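Pliklow Bimanual Bagging Study: Gallery

Project pages: Overview | Method | Results | Gallery | Data notes

Last updated 2022-07-08

This page collects pictures and short notes from the Pliklow study. The study asks how much a two-arm policy gains when the demonstrations are split by contact phase before training. The task family is moving produce between a thin plastic bag and a rigid container. Both directions are included. Full numbers are on the Results page, and the notes here cover only what is useful to someone trying to set up a similar bench.

The training set holds 2873 demonstrations, all teleoperated. Of these, 2000 were recorded at the Flistwood bench and the rest at the second bench, which has the same arms and a different enclosure. Episodes in which the operator restarted the task midway were kept and flagged. Episodes with a dropped camera stream were removed.

Method in brief

Each demonstration is cut into segments at changes in contact state. A segment boundary is placed where the gripper current and the opening width both change within a short window. The segments are labeled free motion, approach, bag contact, object contact, and release. A single network is trained on all of them, with the label given as an extra input. At run time the label comes from a small classifier that we call Ollden, which reads the wrist images and the last second of joint data.

The baseline is the same network without the label input. Both were trained for the same number of steps with the same image crops, and the baseline was given the same tuning budget.

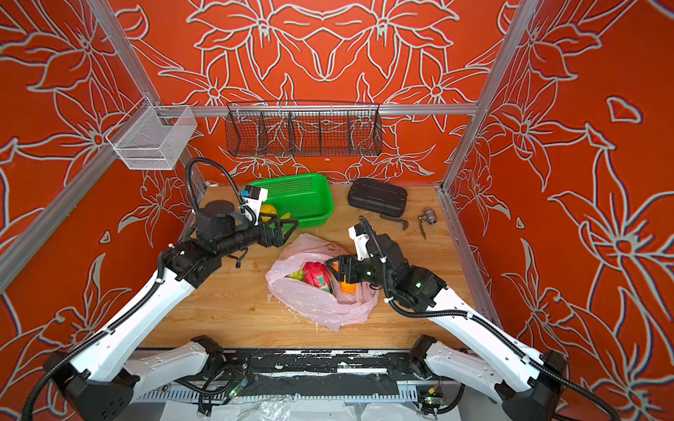
Bag contact is the hardest segment to label. A thin film gives very little force at the fingers, so the current signal stays close to its free-motion level until the gripper meets something solid. The early rule, which used current alone, marked bag contact late in most episodes and sometimes skipped it. Fruit such as the orange and the dragon fruit in the pink bag gives a clean current step once the fingers close on it, and the object contact label was reliable from the start. The wrist cameras solved most of the remaining problem. With a camera module on each gripper, the classifier can use the look of the film near the fingers, and the current signal is left to confirm the later phases.

Notes on the bench

Enclosure. The walls are printed with a large flower pattern. Plain walls gave better results in early tests, but the policies trained on them failed when moved to the second bench. Patterned panels are now used at Flistwood for all recording, and the panels are changed between blocks of episodes.

Other items on the surface. Tools, cases, and fittings are left in the workspace as distractors. Their positions are set by the operator before each block and are not scripted. No distractor is touched on purpose in any demonstration of this task. Contact with one by accident does not end the episode.

Bags. Bag condition matters more than bag color. A new bag tends to spring shut, while a used one stays where it is put. Bags were replaced on a fixed schedule during recording, and the age of the bag in episodes is stored with the data. We did not find a simple way to measure stiffness at the bench.

Fixed view. One camera outside the arms covers the whole work surface. It is used for training along with the wrist views. Removing it hurt the baseline more than it hurt the labeled policy.

Results in brief

Evaluation used 38 start layouts that do not appear in the training set. Each layout was run several times with each policy, in mixed order. The labeled policy did better on layouts that begin with fruit in the bag. On layouts that begin with fruit in the basket, the two policies were too close to separate.

The most common failure for both policies was a grasp that took film and fruit together. The labeled policy made this error less often and was more likely to open the gripper and try again. It was also slower, mostly because of pauses when the classifier switched back and forth between bag contact and object contact. Smoothing the label over time removed many of the pauses but brought back some of the film grasps. The reported runs use light smoothing.

Training on a subset of 1109 demonstrations kept the order of the two policies but widened the spread between seeds. We would not draw conclusions from a smaller set than that.

Known limits

The operators all used the same teleoperation setup, and their habits show in the data. The right arm does most of the work in the bag. A mirrored version of the task was recorded in May and is not part of the results given here.

Segment labels were produced by rule and checked by hand on a sample only. Labels near the boundary between approach and bag contact should be treated as approximate.

Related pages

Hirano labeling tool: install notes and file format
Ollden classifier: settings used for the reported runs
Flistwood bench: parts list and panel change log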